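# Slow is still moving

9/18/19

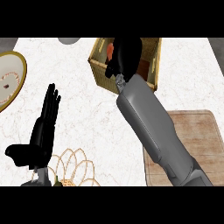
**Faith & Everyday Life**

I turned 44 this year and I still can't sit in a waiting room without checking the clock every two minutes. So please don't take this as advice from somebody who has patience all worked out!

Last December I applied for a job at Brarkel, and I prayed about it every single night (some nights I more or less nagged). After 17 weeks they wrote back with a very polite no. I was cross with them, and I was cross with God too, and I said so out loud in the car.

My gran lived to 88 and used to tell me that sulking was fine as long as you kept your hands busy. So I sulked and I dug the garden. I also started helping at the Sundier breakfast on my mornings off, mostly buttering toast, and I got to know people I'd driven past for years. I'd have missed all of them with my head down in a new job.

Does that mean the no was part of a plan? I believe it was, but I wouldn't say that to a neighbour who'd just had bad news. I think we're far too quick with that line in church - it can shut a person up when they need to talk.

What I would say is pray anyway, even if it's grumpy. Six months on I'm still in my old job, still asking, and a fair bit kinder about the wait. I've got another application in now, and yes, I checked my email twice while writing this.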